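### 4.2 What people call a snack

The first difficulty in studying snacking is that people don't admit to it. Of the 400 households that kept food diaries for us in Paltolmont and Villanueva, 91 reported no snacks at all in the first week. The same households reported a good deal of "trying the cheese," "finishing what the kids left," and, in one diary from Villanueva, "second lunch (small)." We coded all of these as snacks. The diarists, on seeing their totals, did not always agree with us.

Earlier diary work tends to define a snack by the clock: anything eaten more than an hour from a meal. This works well in places where meals happen at set times, and poorly in Paltolmont, where dinner can start at six and be picked at until bedtime. We used serving style instead. A food counted as a snack if it was eaten from its package, from the hand, or from a shared container put out for general use. Soup eaten standing up was argued over for most of November and finally left out.

The shared container deserves a closer look. Diarists who ate from their own package could usually say how much they had eaten, even if they preferred not to. Diarists who ate from a shared bowl or basket could not, and their guesses leaned low. In the Zavesar follow-up we weighed shared containers before and after an evening of television, and the people sitting near them accounted for only 75 percent of what had gone missing. We have no reason to suspect the dog in every case.

Drinks raise a similar problem. Soda was written down faithfully, juice less so, and milk almost never — several diarists told us that milk is "not really a thing you have." We kept the ten-minute rule from the Osmont pilot, under which a drink taken within 10 minutes of a snack belongs to the same eating event. It is a crude rule, but it spared the coders a great many meetings.

Figure 3 shows snacks, drinks and containers together on one table, the mix that the serving-style definition has to sort out.

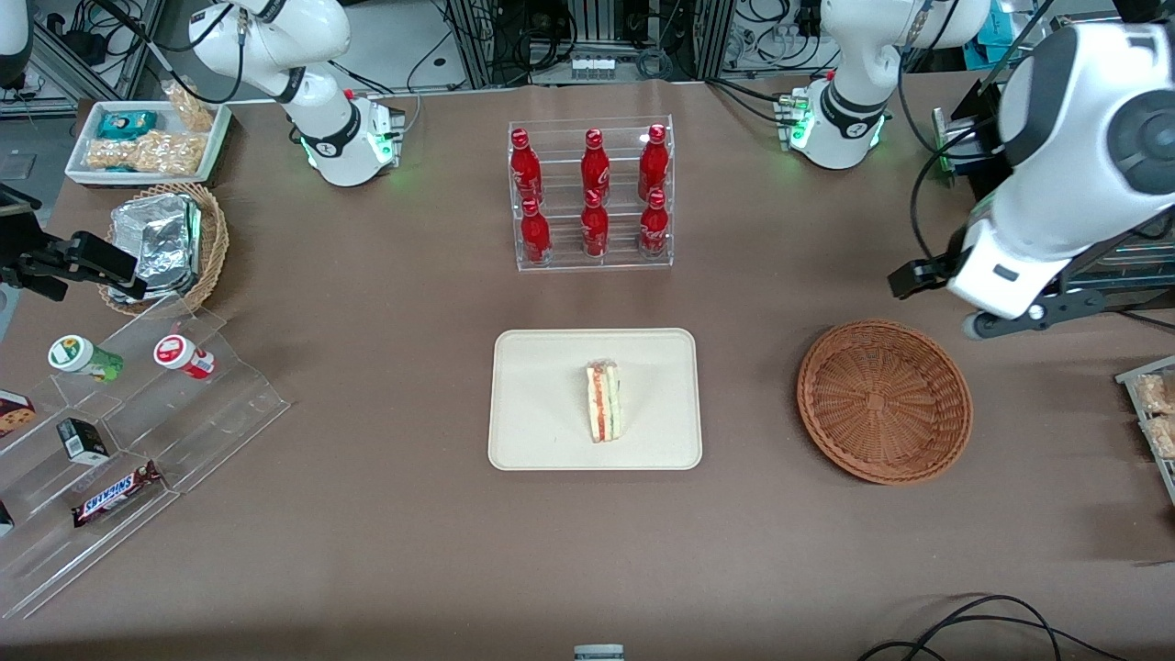
**Figure 3.** Snacks, drinks and containers on a paper-covered tabletop, with an empty round wicker basket.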